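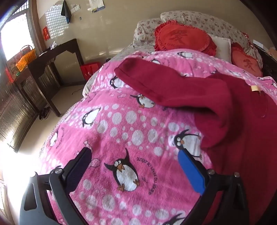

The red top, the penguins, the claw. Before the first go.

JUSQU'AU LEVER DU JOUR

Gleice Frota had the claw by its handle and her mum on the phone, speaker on.

"Is it folding yet?"

"It's me folding, Mum. I fold, it learns."

"So you're folding."

"Yes."

"I taught you that for nothing."

Granik paid by the fold. 3,000 folds, that was the contract, any colour, any bed, and at the end of it a machine in some warehouse would know what her mother knew. That was the theory. Ronaldo Tavares, who ran the Granik office and had the patience of a kettle, called it the Noler plan and wouldn't say who Noler was.

She opened the jaws. Black pad, blue pad. Dark red fleece, slippery when you only had two fingers to think with. You don't know how much your thumb does. You don't know about the palm at all. Grab a sleeve, cross it over, let go — and the sleeve comes halfway back with you, like a kid at the school gate.

Again. Flat. Sleeve. Again.

The duvet had French on it, curling round a penguin. Until daybreak. She hoped not. 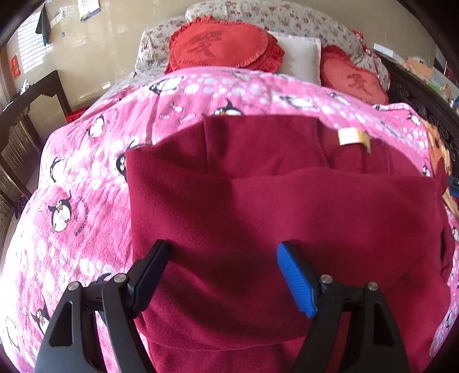

THE SECOND SLEEVE

Ronaldo rang at lunch. He always rang at lunch.

"Brito's lot got theirs to do a tea towel," he said.

"A tea towel's a square."

"It's a start."

"Has it got a hood? Has it got a tag sticking out? Tell Brito to ring me when it does a fitted sheet."

Silence. Even Ronaldo couldn't do a fitted sheet. She'd seen his linen cupboard, it was all balls.

"The Flarel did a whole basket in November," he tried. "On stage."

"How long did it take?"

"They sped up the film."

She laughed so hard she dropped the sleeve. Then she picked it up again, becuase that was the job, and this time she watched herself. What did she do? She pinched, she sort of listened to the cloth, she moved before it slid. Where would you even write that down. Her hand knew it. The claw had come along for the ride and was meant to have noticed.

Maybe it had. That was the bit that got her in the chest a little. All those bad folds, and somewhere a machine going over them, the ones where she swore, the ones where she got it right and nobody was in the room to say so.
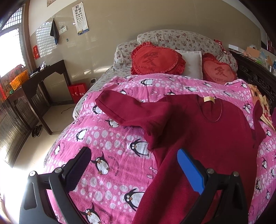 p. 30

Her mum again, later. Daylight bright in the window by then.

"Well? Can it do it?"

"Not yet."

"Can it do the ironing?"

"Mum."

"I'm only asking. I'd have one for the ironing."

"It can't do a jumper."

"Then what's it for?"

Gleice looked at the two hearts up against the pillows, I love you, I love you, and the red top spread out waiting. She had 50 left to do before tea and her wrist hurt.

"Ask me next year," she said, and closed the jaws on the cuff.

COMMENTS (3)

penny_w — 22nd June
Loved the mum. I'd have one for the ironing too. My daughter works in a warehouse and says theirs can't pick up a bag of socks.

Old Tom
Whats the bit about Noler?? Felt like something got cut. Good otherwise

marg in Ballarat
The fitted sheet line, I read it out to my husband. He can't do them either.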